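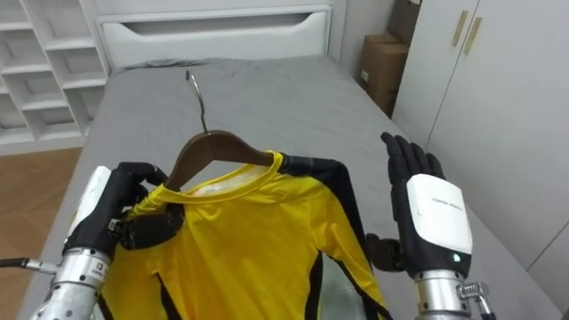
Kandmont Medical Details Wallet

Product code KM 243
In stock

Most households keep their important medical papers in a safe place, and most ambulance crews have no idea where it is. The Kandmont wallet is a bright, flat, slightly ugly folder that lives on the side of the fridge or on a hook by the front door, and holds the things a stranger would want to know about you if you were in no state to tell them.

Inside you get 13 clear pockets, a set of printed sheets to fill in, and a pen on a string, as pens wander. The sheets cover your medicines and doses, allergies, past operations, your GP surgery, the people to ring and the order to ring them in. We left a generous space for that last one. Families are complicated.

There is also a pocket marked Copies, for any document about your wishes or about who may speak for you. Please put copies in it. The wallet is wipe-clean and will survive a spilt cup of tea, but it isn't a safe, and it has no legal powers of its own. If you haven't yet written anything down, your GP or a solicitor is the place to start. We make stationery.

Sizes and fittings

Standard (A4): hook and 2 magnets
Travel (A5): elastic closure, no magnets
Jendlow hook: sold separately, for doors that object to screws

Colours: Rana red, or a green that photographs much better than it looks.

Filling it in

Use block capitals. "The little white one, mornings" is a perfectly good description of a tablet until somebody else has to find out which. Copy the name and dose off the box. Date each sheet when you finish it, and bin the old one instead of tucking it in behind, where it will lie in wait.

Refill sheets come in packs of 4. Every wallet includes one pack, and we suggest going through it each March, or whenever a prescription changes. The sheets can also be printed at home from the Grinex template on our downloads page, assuming your printer is speaking to you.

What customers say

"Bought one for my mother, who said she didn't need it and then filled in both sides of every sheet, including her views on hospital custard." Fouzia Abbasi

Delivery and returns

Dispatched within 2 working days. Unused wallets can be sent back in their packaging. We can't take back completed sheets, however good the handwriting.

Page updated 29 Oct 2026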